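Mosoti Help Desk > Billing & Invoices > Resolved
Posted by Valentin Lehner, August
3 shares | 4 comments

Invoice PDFs going out with the wrong VAT line — log

Keeping this in one place so I stop answering the same mail over and over.

Customer: Drullau (wholesale side only). Reported 8:40 am. Invoices exported from Mosoti show the old tax line on page two. Page one is right. Total is right. Only the summary box at the bottom of page two is off, and of course that's the box their accounting people read.

8:55 — got a sample from them. Confirmed. Opened the same invoice in the browser, looks fine there. So it's the PDF only.

9:10 — cleared template cache. No change.

9:20 — made a new invoice from scratch, same customer, one line item. Correct. Made another with enough line items to spill over to page two. Wrong. So single page OK, multi page bad.

9:45 — checked whether it's all customers or just Drullau. Picked Nundano, they have long invoices too. Theirs come out fine. Diffed the two customer records. Only thing that stands out: Drullau has a custom footer, set up ages ago, back when we were still on the old template set.

10:15 — asked Drullau for the original footer file. They sent a zip with everything but. Asked again.

10:50 — footer file arrived. It has its own copy of the tax box in it. Hard coded. Somebody pasted the whole block in instead of the placeholder, so when the rate settings changed in Mosoti the footer never picked it up. Page one uses the normal block, page two uses teh footer. There we go.

11:05 — swapped the pasted block for the placeholder, saved, regenerated the sample. Still wrong!! Took me a while. The template editor saves a draft and you have to hit Publish separately. Published. Correct now.

11:30 — how many went out bad? Ran the report: 120 multi-page invoices since the rate change, 70 of them already emailed. The rest are still sitting in the queue, so I paused the queue for this customer.

1:15 pm — batch regenerate on the queued ones. Timed out after 10. Ran it again in batches of 10, slow but it goes through. Queue back on.

2:00 — the 70 that were already sent need a corrected copy. Drullau wants to word the cover mail themselves. Fine by me. Waiting.

2:40 — one more from them: attachments missing on the attachment page. Separate thing — the attachment limit was set too low on the new template. Raised it, re-uploaded, fixed. 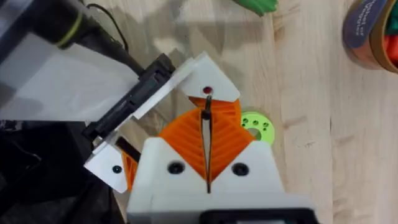
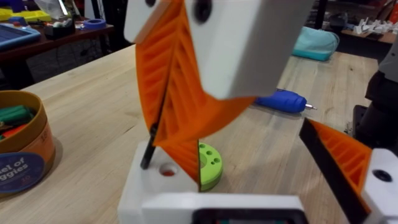 3:10 — cover mail text came in. Typo in the subject line, sent it back. Got it again ten minutes later, good.

3:35 — corrected copies sent. Two bounced, old addresses, passed those on to Drullau to sort out on there end.

To do:
— search the other customer footers for pasted tax blocks
— ask dev if the editor can show a warning when there's an unpublished draft
— batch timeout, open own ticket

Marking resolved. If you still see the old line on page two, reply with the invoice number and the time you exported it, no screenshots please, I need the PDF itself.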